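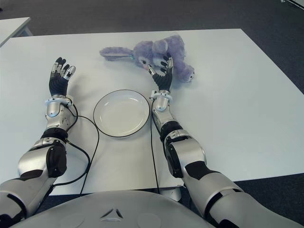 Work table, white top.

Pollstead Rink — Goaltender Equipment and Crease Inspection
Completed by Eftychia Drakos, 12 June 2026

Leg pads, senior set: PASS. Straps are all in good order and the knee stacks are still nice and firm. I did tighten the left toe tie, which had crept out a bit, so please give it a tug before the next skate.

Masks: PASS WITH COMMENT. Cages straight, no cracks in any shell. The chin cup on mask 14 is getting hard and shiny, and I would love to see it replaced before our juniors come back for camp (they will never tell you it's rubbing, bless them).

Neck guards: FAIL, 2 pulled. The stitching has opened along the collar on both. They are in the red bin by the office, and I'd ask everyone to leave them there, even if we're short on a busy night.

Catch gloves and blockers: PASS. Kovalchuk relaced the pockets in March and they have held up beautifully.

Goal frames: PASS. Welds clean, no sharp edges. Padding at the base of the north net is a little loose — fine for practice, but I want it retied before a game.

Goal pegs: PASS WITH COMMENT. Both nets release the way they should when pushed hard. Please clear the slush out of the holes after each session, as the south side was packed solid when I got there.

Netting behind the goals: FAIL. There's a tear above the boards at the south end, low enough for a puck to find. Meltel has quoted $600 for a new panel and I have said yes. No shooting drills at that end until it's up.

First aid kit, bench side: PASS. Restocked with tape and cold packs.

Locker 43: the hinge still sticks. Not a safety matter, but I promised I'd write it down.

Next check is due before the first goalie clinic.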